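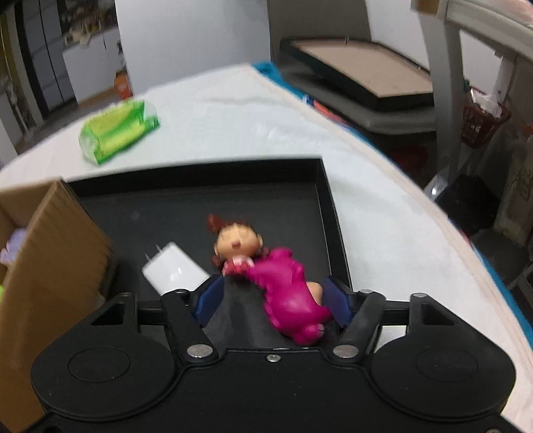
3. Sorting and pricing of mixed smalls

3.1 What counts as a small

No shared definition across the shops. Kelluvitz stores use anything that fits in a cupped hand. Avora goes by price, so a brass thimble can end up in the same bin as a paperback, and a large plastic truck sometimes counts too. We took the Kelluvitz rule and applied it to all 13 shops. Some items had to be moved between categories afterward (see 3.4), mostly kitchen things. Jewelry left out completely. It has its own case, its own staff and usually its own price list.

The category matters more than its sales suggest. Smalls take up little floor space but a lot of back-room time, and most of that time goes to deciding, hardly any to cleaning or tagging. Staff at the sorting table have to pick a type for each thing before it can be priced, and donated boxes do not arrive by type. Kitchen drawer contents, desk contents, a child's shelf, all tipped in together. Figure 2 is typical of the mix: toys next to a charger, two quite different price rules.

Figure 2. Mixed smalls in a black tray: two toy figures and a white plug-in charger.

3.2 Procedure

We followed 4,000 items over seven weeks, from the sorting table to either the sales floor, a grab bag, or discard. Each item got a paper slip with time in, type, first price and outcome. Slips were filled in by shop staff in Avora and Bai stores and by us in the others. That difference shows up in the handwriting and also, we think, in the times, which staff tended to round to the nearest five minutes. Times are therefore reported in five minute steps throughout.

Items that came sealed in a bag with other items were slipped as one lot and opened later. There were 1,000 such lots, not included in the item total. They are treated seperately in Section 5.

Discards were logged with a reason where one was given. Often it wasn't. "No" was the most common entry in that column.

3.3 Three routes to a price

Fixed list. A printed sheet on the wall, one price per type. Fast, and new staff like it. Falls apart with anything that has no type, and with toys, where the same line on the sheet has to cover a common giveaway figure and something a collector would drive across the state for.

Sorter's judgment. Most Kelluvitz stores. Slower at the start of a shift, faster once the table has a rhythm to it. Prices for the same kind of item varied a good deal between sorters, less so within one sorter's day. Morning prices ran higher than late afternoon ones. We did not expect that and have no good account of it. Tiredness is the obvious guess, a full table another.

Grab bag by weight. The Ondex stores put unsorted smalls in clear bags and price the bag. Almost no sorting time. Customers either love this or complain at the register that they only wanted the one thing. Return requests were common enough that one store taped a sign over the bin.

3.4 Electrical items

Chargers, adapters and loose cords are the slowest smalls to process. The shops all require some kind of test before sale but few have a bench for it, so these items go in a side bin and wait. In two Bai stores the side bin had been full since before the study began and new items were simply being stacked beside it. Where a tester was kept at the sorting table itself, the wait all but disappeared. We would call this the clearest practical result in the section, and a cheap one.

Chargers with no matching device were priced alone in most stores and thrown in free in others. Both approaches moved them.

3.5 Limits

Seven weeks in June and July. Donations in that stretch lean heavily on moves and garage sale leftovers, and holiday stock is absent, so the type mix should not be read as a yearly one. Shops also knew they were being watched. Sorting tables were tidier in the first week then they were later on, and times from that first week are marked in the appendix table so that readers can drop them.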